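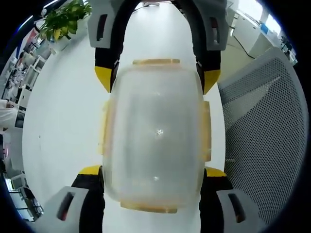

Food storage container with four amber-orange locking tabs

Print | E-mail

About Stika

Stika is a family company from Korton. Alper Uysal started it with 2 employees and one small shop for kitchen goods. Today we deliver to more than 400 restaurants and school kitchens in the region.

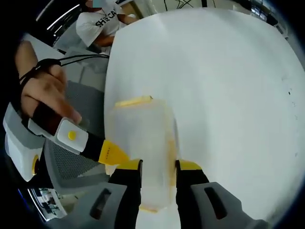 Our warehouse is in Briltavon – you are welcome to visit us there every morning until noon. For large orders, please call one day before.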